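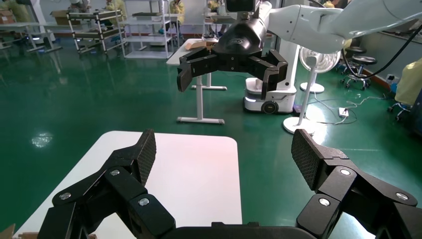

Gladys Llanos on the script supervisor's job

Members who came to the November talk at the Plerlow heard from Gladys Llanos, who was script supervisor on Carhuamaca and has been doing the job in film and television for most of her working life. The talk was hosted by Inmaculada Vallejo and ran well past the time we had booked. What follows is a write-up from notes, with thanks to Rocío Huanca for checking them.

Llanos started by saying that her mother still thinks she writes scripts. She doesn't. On a shoot she sits near the monitor with the script, a stopwatch and a tablet, and keeps a record of everything that is filmed: which lines were said, which were changed, what hand the cup was in, how long each take ran and which ones the director liked. The notes go to the editor at the end of every shooting day.

"The editor wasn't there," she said. "All they have is the footage and me."

Carhuamaca was her example for most of the evening. It is a family drama set over 13 years in a bakery, and like nearly every film it was shot out of order. The final argument between the father and his son was done in the first week. The dinner that causes it was done near the end of the schedule, in a different building, after the actor playing the father, Édgar Londoño, had lost weight from a stomach bug. Llanos had to keep track of where each character was in the story, what they knew by that point and how they looked.

She does this with what she calls a breakdown, which she makes before anyone arrives on set. She reads the script once without taking notes, then goes through it again and gives every scene a story day. Carhuamaca had more than 100 scenes, and the script did not always say how much time had passed between them. In one place a character talked about "last night" when the scene before it had been three days earlier. She found that during prep and the line was changed. If it had been found in the edit, she said, it would have meant calling the actor back to record a new line and hoping his mouth was off camera.

A good part of the talk was about actors, and this was the section people asked the most about afterward. Llanos said some actors want to be told every time they pick up a glass on a different word. Others find it throws them, and she will wait and tell the director or let it go. Londoño belongs to the first group. He would come over between setups and ask her what he had done with his hands, and then do it the same way from the new angle. His co-star, Ulises Urrego, had come from the stage and had never worked with a script supervisor. He changed his timing on every take, often for the better. With him she kept a list of the moments where a cut was likely and only spoke up about those.

"If he takes his coat off on a different line in the wide and nobody is going to cut there, I'm not walking over to talk about a coat," she said.

She was asked whether continuity mistakes matter. Her answer was that most don't, and that editors will pick the better performance over the matching sleeve every time. She agrees with them. What she worries about is mistakes that confuse the story, such as a character reacting to news they haven't heard yet, or two people looking the same way when they are meant to be facing each other. The second kind is about the eyeline, and she drew a quick floor plan of the dinner scene to show how it was covered. There were seven people at the table, and the crew had to work out which side of each face the camera would be on before they moved a single light. She and the director of photography disagreed about one shot. They filmed it both ways, and the editor used neither.

On pay and hours she was direct. Script supervisors usually have no assistant, and there is nobody to cover for them if they leave the set. She finishes her notes after wrap, when other departments are loading trucks. On smaller productions the job is sometimes handed to whoever is free, and she has been hired twice to rebuild notes from footage after that went wrong. Both times it cost the production more than hiring someone at the start.

For anyone who wants to get into the work, she suggested asking to shadow on a short film and timing a script as practice. Read it aloud with a stopwatch, act out the movement, and write down a length for each scene. Then compare it with the finished film if there is one. She was off by 13 minutes on her first feature and still has the page. She also said to learn how editing works, even at a basic level, and that a weekend spent cutting a scene from someone else's notes will show you fast which notes are useful.

Tablets and software have changed the job less than people expect, in her view. She types faster than she writes and the editor can search the file. She still draws lines down a paper script to show what each camera covered, then copies them over at lunch.

Warodora, the company behind Carhuamaca, has agreed to let members see a few of her marked-up pages from the dinner scene. Rocío has the copies. They can be looked at in the office at the Plerlow but can't be photographed or taken home, so please ask her for a time.

The film will be shown again in Flultmont, with Urrego there to answer questions after the screening. Members get in at the reduced rate with a card, and can bring 2 guests at the same price. Doors open at 6:30 p.m. Inmaculada is arranging shared rides and needs to know if you have room in your car or need a seat.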